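Part 3: Setting up the burger bar

Right, this is the bit everyone asks me about! If you've borrowed the pretend café kit from the Wulten toy library you'll have the play food in one bag (marked 408) and the tubs and tray in another. I've set this up more times than I care to remember, at our Wostthorpe sessions and over at Jallham too, and I've more or less settled on the way below. You're welcome to do it differently, but do read the cautions at the end.

Before you start

You want a table with a good flat top, pale if you've got one, so the colours of the food show up nicely. Wipe it and let it dry. The clear tubs go round the outside and the big tray goes in the middle, where the burgers get built. Leave the cups and the till in the bag for now, they come in Part 4.

Laying out the food

1. Put the big tray down first, long side towards whoever is going to be the cook. Everything else gets placed round it, and if you do the tubs first you'll only be shoving them along later (I always was).

2. Buns go in a clear tub on the left. Mix the seeded and the plain ones, as the children love choosing. They're the bulkiest thing in the kit and they will stick up over the front, so don't try to squash them in.

3. Cheese and lettuce share the tub at the back. Stand a slice of cheese on its edge with a corner poking up, so small fingers can get hold of it. Laid flat on the bottom it's a real pain to pick up.

4. Have a practice go yourself before anyone arrives. Lettuce in the middle of the tray, frills outwards, then something red on top and see if it sits. The frilly leaves are a bit springy and things do slide about.
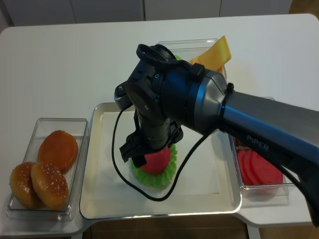 5. Now the tub on the right, for the sausage-shaped patties and the tomato. Patties to the back, side by side. Tomato to the front, fanned out so each slice overlaps the next. It looks lovely and it also means you can spot a missing one when you're packing up!

6. Line the tray. This one is optional, but I'm very keen on it. A sheet of plain white paper laid in the bottom makes it feel like a proper takeaway, and when somebody arrives with jammy hands you bin the paper and put in a fresh sheet. Trim it a touch smaller than the inside of the tray or the ends curl up the sides.

Note: don't tape the paper down. The glue leaves a mark on the tray and it took me ages with washing-up liquid to shift the last lot.

7. Put one leaf on the paper to get things going. An empty tray seems to make some children a bit shy, whereas with a bit of lettuce waiting there they get stuck straight in.

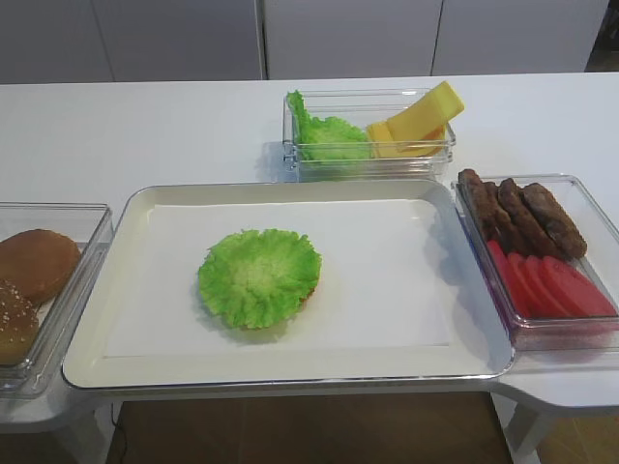
Wostthorpe, 10th April

I've changed a few things in this section after Alina Anghel tried it out with her Sepúlveda group, so if you've got the August print-out please swap it for this one. The main change is the cheese. It used to have a tub to itself, and Alina found the children forgot it was there. Putting it in with the lettuce sorted that out straight away.

She also asked how many children can play at once. I'd say 3 at the table, with the rest queuing as customers, and swap over when they get restless. Under-2s are better off with the soft fruit set from Part 1.

Cautions

Keep real food off the table while this is out. I know it's tempting to do snack time in the same spot, but the play food looks quite convincing to a hungry toddler and it does get chewed.

Don't let the tray hang too far over the front of the table — a bit is fine, but if someone leans on the edge the whole lot goes over, and then you're fishing lettuce out from under the cupboards.

Check the tubs for cracks along the rims. If you find one, put the tub to one side and tell Abla Matar, who keeps the spares.

Packing away

8. Paper in the bin, tray wiped, tubs stacked one inside the other.

9. Wash the food in warm soapy water and leave it on a tea towel overnight. Lettuce holds on to water in the frills, so give each leaf a good shake first.

10. Back in the bag with the label facing out, buns on top. Loans run for 18 days, and if you need it longer just ring Abla before it's due.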